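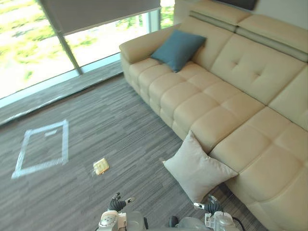

October 21, 2023

So I finally made it to the Trimstead open day, after missing the one in March (flat tire, long story). It's around 40 minutes out if you skip the highway, and parking was free!

Phong Ông was doing the tours and he is a talker in the best way. He took us through the Christodoulou building first, then upstairs to the lounge, and I have to say I fell a little in love with the sofa. It's this huge cream leather sectional, all button tufting and puffy squares, with headrests that somebody clearly thought about. The teal pillow was my favorite thing in the building. My sister voted for the gray one, but she votes for gray everything.

Great light in there too, with the tall window and all that green outside. I'd have kept the blind all the way up, myself. The striped gray carpet tiles I could take or leave, though I bet they hide coffee pretty well.

After that we got the Uta workshop (loud, bring earplugs) and a sandwich from the Clarkodine cart in the yard. Get the pickle on the side. They'd run out of the printed maps by the time we came down, so grab one on your way in.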